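Gripper Bench FAQ

Last updated July 6, 2018

Koltoldale is a shared test bench for people who need to find out whether a gripper does what the brochure claims. The questions below are the ones that keep arriving by email. Please read them before sending another one.

Getting on the bench

Who can use it?

Anyone with a project account at Plustmont, plus outside groups who have signed the visitor form. The visitor form is two pages long and the second page is blank. Sign the first one.

How do I book a slot?

Through the shared calendar. A slot is a half day. Put the name of the gripper in the title, since "robot stuff" has been used 86 times so far and tells the next person nothing about which flange adapter to look for.

Can I just drop by and watch?

Yes. Stand behind the line and don't offer grasp suggestions. Everybody thinks they would have gone for the tail.

Do you supply an operator?

For your first slot, yes. Kalevi Nurmi runs the introduction, which takes 20 minutes if you have read this page and an hour and a half if you haven't. After that you're on your own, with a phone number.

The bin and what goes in it

Why a metal bin? Our customers all use plastic totes.

Then bring a plastic tote. We like the metal one for comparisons because it's hard on everything. The walls slope, so objects slide back toward the middle when a finger nudges them, or refuse to, depending on their mood. The bare metal throws glare back at the camera. If your setup works in it, it will probably survive a warehouse. If it works only in a white tote under soft light, we'd like to know that too, before you publish.

Does the bin have to be clamped?

Yes. We clamp it by the rim to the bench. An arm that misjudges its depth will happily push an unclamped bin along the table, and then every pose you logged is wrong by a different amount. Check the clamps at the start of your slot. Check them again after anything goes crunch.

What objects do you use?

A mix, changed often. We want something soft, something see-through, something shiny, and something with a shape that makes the planner think too hard. Fancy calibrated objects are available in the cupboard and are borrowed mostly for photographs. 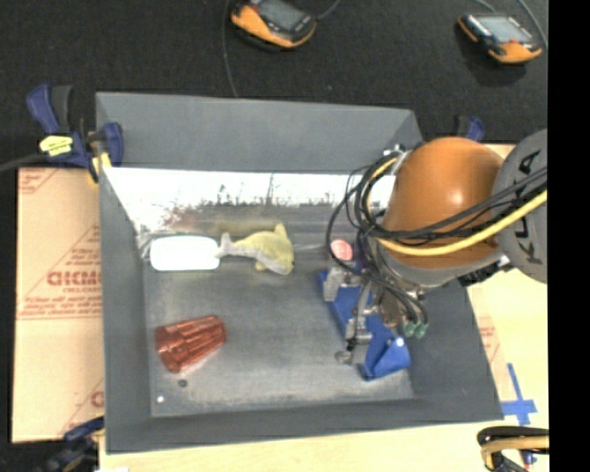
Reaching for the long blue one. Fish and tumbler still to play for.

Why is there always a plush toy?

Rigid fingers get away with a lot on rigid things. Close them on a plush toy and the width reading stops meaning much: the fingers keep going, the toy keeps giving, and your software has to decide when it's holding something. Soft toys are also the only objects that come back from a bad day looking the same as when they left.

And the tumbler?

Translucent and ribbed. Depth cameras tend to see parts of it, or the floor behind it, or an interesting opinion of their own. Lay it on its side and it's allowed to roll. We count a roll as a failed grasp even if you catch it on the second go. Yes, people have appealed this.

Can I bring my own objects?

Up to 2 per slot, in addition to the bench set. No food, no liquids, nothing you'd be upset to see dropped from bin height. If an object has been chosen because your gripper is unusually good at it, say so in the log. We'll work it out anyway.

Grippers

Which grippers do you have?

The list in the cupboard door is the true one. At the time of writing it holds two finger grippers and a suction head, plus the Soma hand, which is out for repair again and should be thought of as a rumor.

Fingers or suction?

Depends what's in the bin. Suction wants a patch it can seal against, so flat glossy things go well and plush goes very badly. Fingers cope better with odd shapes but need room on both sides, and there's never room near a wall. People who ask this question usually hope we'll say "suction" so they can buy one. Book two slots and try both on the same set.

How long does it take to swap a gripper?

The bolts take five minutes. The cables take the rest of the morning. Budget for that and don't schedule a demo for right after.

My gripper needs air. Do you have air?

Yes, with push-in fittings at the wrist. Bring your own tubing and reducers. Ours wander off.

What do I do with all the cables?

Leave enough slack for the wrist to turn, and then check that the slack isn't hanging where the camera wants to look. A loop of cable drifting over an object is a very common reason for a detector to lose it. Before your first real run, jog the arm slowly to each corner of the bin and watch the loops, not the fingers. Fasten them higher up if they drag on anything.

The arm

Can I use my own controller?

You can run your own planner on your own computer and send targets to ours. You can't replace the arm's controller. Somebody at Rowlands got special permission to try this in April and we've since tightened the wording of special permission.

How fast may I run it?

Reduced speed until you've finished ten clean picks in a row. After that, ask. Cycle time is the least interesting number you can collect here, and it's the one everyone puts on the first slide.

It stopped and won't restart. Is it broken?

Almost never. Look for a pressed stop button. Then look for the other pressed stop button. If both are out and the message on the screen is still angry, write the message down word for word before clearing it. "Some red text" can't be looked up.

Cameras and lighting

Where is the camera?

We have a fixed mount, and you can add your own as long as it doesn't reach into the arm's space. Recalibrate if you so much as lean on the mount.

Everything white comes out as a glowing blob. Can you fix that?

Lower the exposure. Glossy white packaging washes out until there's no print left to read, and the bin walls pick up bright bands of their own. If you drop the exposure far enough to save the white object you may lose the dark ones, so pick your sacrifice, or take two exposures and merge them. Please don't cover the lights with paper. We have met the fire inspector and don't need to meet him again.

Scoring and logs

What counts as a successful pick?

The object leaves the bin, stays in the fingers through the move, and is let go over the drop zone. Lifting two things at once is a failure with its own column. The bench log holds 2784 attempts so far, and the double-pick column is healthier than anyone would like.

Can I leave out the failures at the start, while I was still tuning?

No. Mark them as tuning and leave them in. Those rows are what the next group with your gripper will want to read.

How do I compare my results with someone else's?

Same bin, same objects, same starting layout. Dump the objects in from the box and take what you get, or use the layout cards for a repeatable start. Don't mix the two in one table.

Can I have the raw data?

Ask for it by slot date and gripper name. If you titled your slot "robot stuff," good luck.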